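Robot Learning Lab, Week 6 handout: the fault that hid in plain sight
Notes by Kenna Leckie

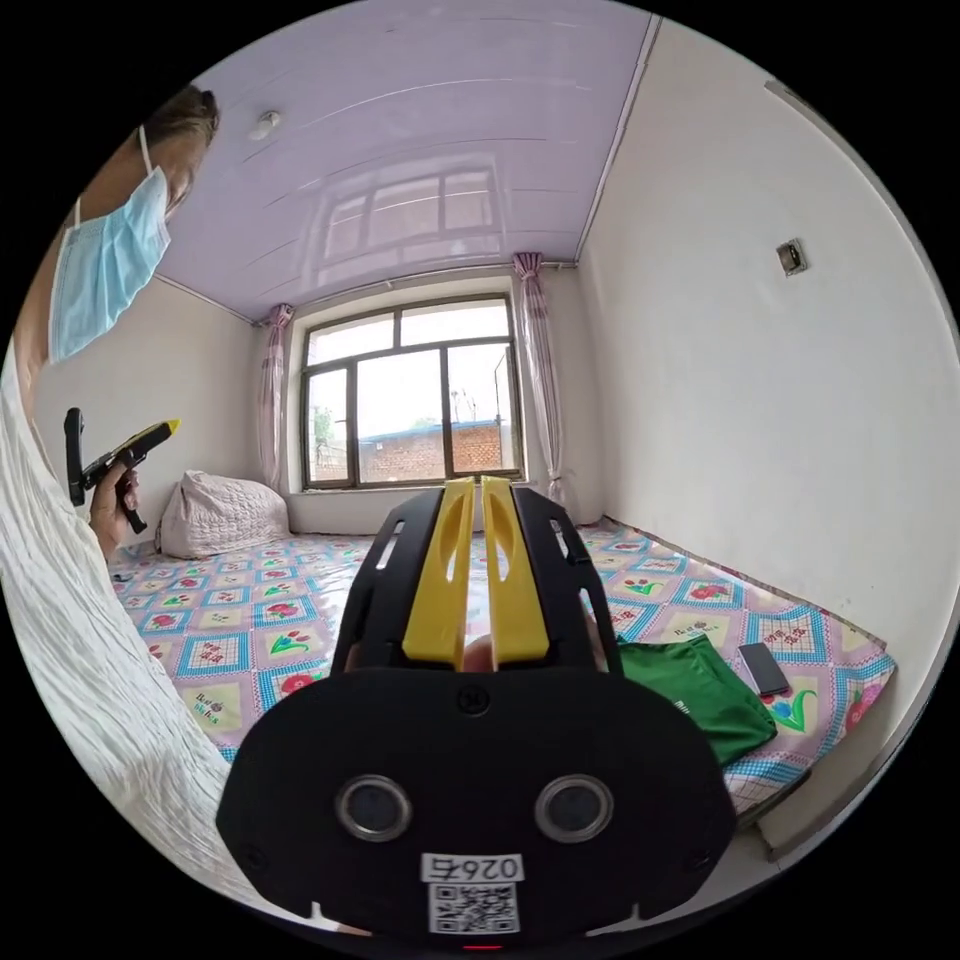
Fig. 1. Bedroom session, gripper 026, fingers nearly parallel.

OK, so this is the one I promised you in October! We had 1,123 demos of cloth folding from the hand-held grippers, I trained on all of them, and the arm kept closing on thin air. I blamed the policy for days - sorry, policy.

The fault was in the width reading. On one unit the finger had slipped on its shaft, so the log said "closed" while there was still a gap between the tips. 37 sessions went by before I plotted width against time and saw the floor of the curve creeping up (Gillon's script draws this for you, please use it).

What I want from you before each session:
Close the fingers fully, log the value, open, repeat.
Write down the unit number from the label.
If the closed value has moved since last time, stop and recalibrate. Don't "fix it later" in software - I tried, and threw out 19 sessions anyway.

For next week, read the Hovden notes on encoder drift and bring one plot of your own.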